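Pradow opens new showroom for artificial flowers in Ganport

GANPORT, April – Pradow, the maker of artificial flowers and table decoration, opens its new showroom in Ganport this month. The family company was founded in 1946 and has until now sold only through shops and by catalogue. The showroom is in the former post office on Quezada Street and is open to trade customers and the general public.

Visitors will find 91 different stems, all of which can be touched, bent and compared before ordering. The new spring collection, named Tanimska, has its own room on the ground floor.
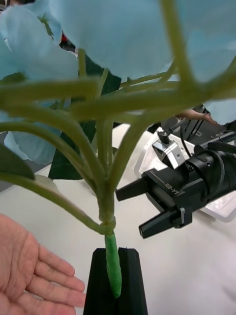 Tanimska is made for hotels, waiting rooms and homes where fresh flowers are difficult to keep. The collection is based on large flower heads in soft colours, and our designers gave special attention to the parts which are seen from the side and from below. The pale blue model has olive-green branches which spread from one knotted point like an umbrella, with dark green leaves between them, and the foot of the stem is wrapped in bright green and stands in a notched dark holder. Each model can be ordered singly or in sets of 6.

Short courses in flower arranging will be held in the showroom during the season. A course takes 3 hours and the material is included in the price – participants take their finished arrangement home. Places can be reserved at the showroom desk or by telephone.

Trade customers receive the new price list on request.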